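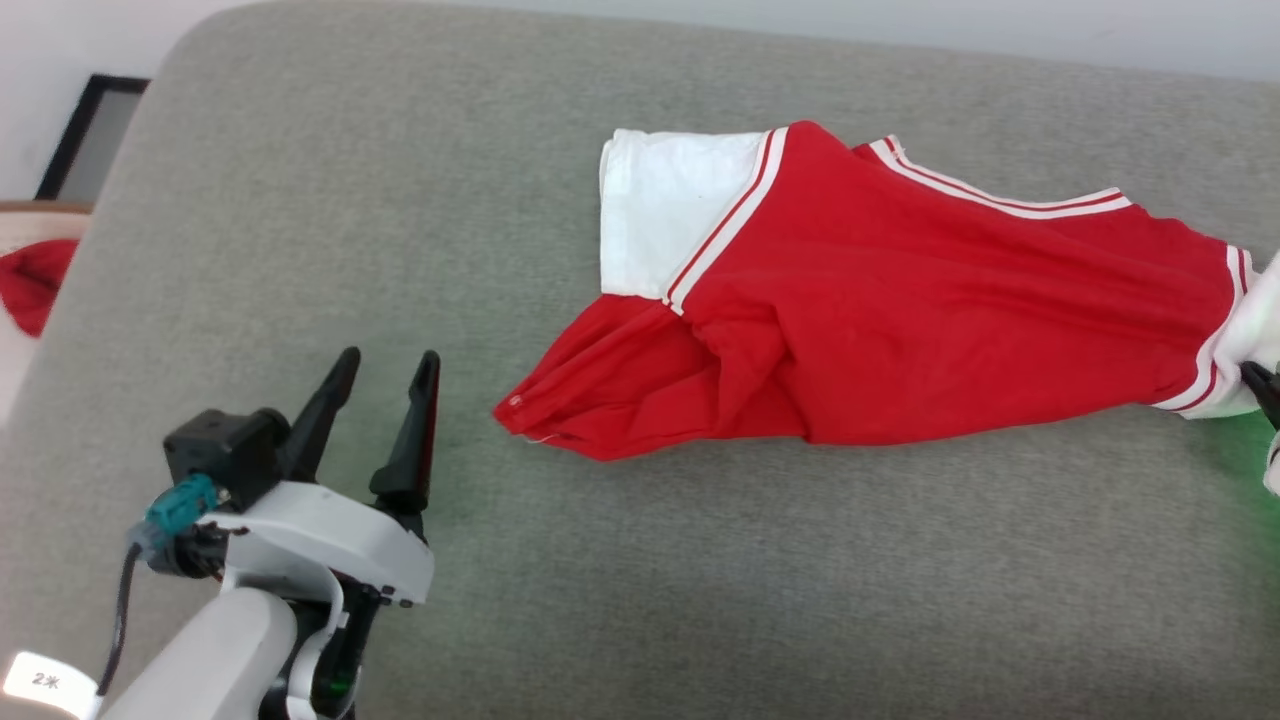 Hurside Club list – Re: Away kit order and wash instructions

Print this message | E-mail this message
Shares: 7 | Comments: 18

Monday, March 16, 2020

On the question of the shirts, I spoke to the shop at Satinard this morning. They will hold our order until July at the old price, and we don't have to pay a deposit. The total is still 154 shirts. If your team's numbers have changed, write to me off the list.

> The label says warm wash but two of ours went
> pink on the trim. Is anyone else seeing this?
> Also, do we still return the old shirts to
> Plernel, or keep them?

We wash ours cold, inside out, with nothing else in the load, and the trim has stayed white for two seasons. Skip the dryer. The numbers on the back start to lift after a few rounds in it – mine did, and the iron made it worse.

Old shirts go back to Plernel as before. The drop box is at the side door on Kuusk Street, and the door code is the same as last year. Please put the team name and size on a piece of tape on the bag. Last time we had 219 shirts come in and a good part of them had no size on them at all.

Socks and shorts are a separate order. I don't have prices for those yet.

Kit desk, Hurside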